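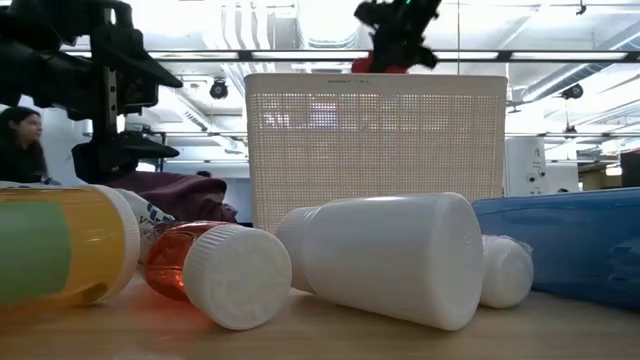 Tuesday was maintenance day on the Jokora cell, so I spent most of it with a hex key between my teeth and my phone flashlight pointed up a gripper.

We've got two arms sharing one table, and the left one had been getting sloppy. Nothing dramatic – it would close on a cap and the cap would roll away. Round stuff lying on its side is the worst for this! You can be a hair off on a box and still pick it up, but a bottle just goes for a little walk.

First thing I did was wipe down the fingers, because I always skip that and then feel dumb an hour later. Then I checked the screws on the finger mounts. Of the 6, 3 were loose enough to turn by hand (oops). The Erdem manual says to check them every month and I think the last time was in the spring, so that one's on me. New dab of threadlocker, snug them up, move on.

Then the boring part. I homed both arms, ran the left one through its reach with nothing to grab, and redid the table height. It had drifted by roughly a millimeter, and I'm pretty sure that's from when we slid the table over to sweep. If you take one thing from this post, put tape on the floor where the table legs go. I have now put tape on the floor.

The cycle counter said 1,003 when I opened the log, and I wrote that on the sheet so I'll know where this round of screws started. I also dropped the closing speed to 66 percent for now. It's slow and a bit painful to watch, but I'd like to creep back up a little at a time.

Still on my list is the cable on the right arm, which rubs when it folds all the way in. Brolari sells a clip for it and mine should be here in October. Until then it's getting a zip tie.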